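Peace talks get reported as if they were all about who signs. Far less attention goes to who is allowed in the building while the text is being written, and that is where most of the damage gets done.

The Sorville talks are a fair case. They ran for 14 rounds, and 161 people were accredited as delegates or advisers. Women held 4 of those places, none of them on the ceasefire panel. The final text had 216 clauses. The parts on land return and on missing relatives, which local women's groups had worked on for years, were moved to an annex with no deadline. 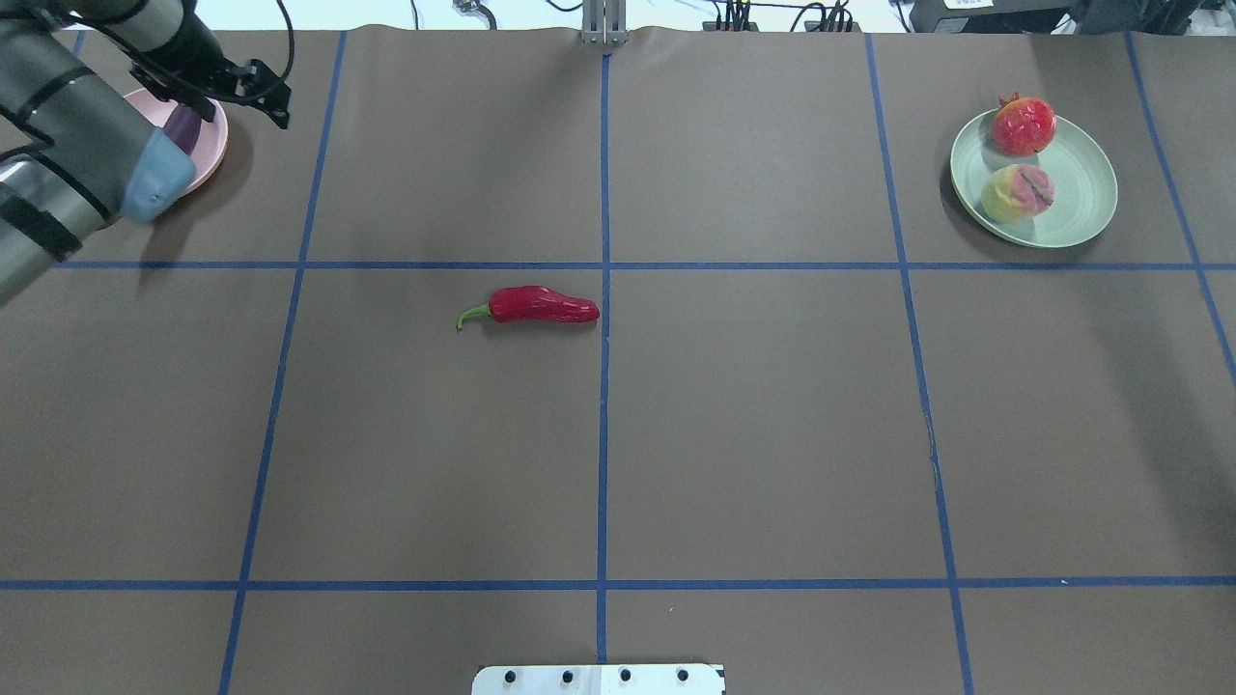
Governments that pay for talks have more say over this than they admit. The Mellurard donors covered travel, security and the venue, and they could have made seats for women a condition of the money. They asked for regular consultation instead. Consultation puts people on the outer side of a line. Lines are easy to lay down, as easy as blue tape on brown paper, and once a table has been divided up, each party defends its own square. The time to argue about places is before the first session.

The usual objection is that armed groups will walk out if outsiders choose their teams. The Guerreiro process had such a rule from its second round, and both sides grumbled and stayed. Our government should ask for the same when the Dendden talks open in July, and it should hold back its share of the funding until the delegate lists are published.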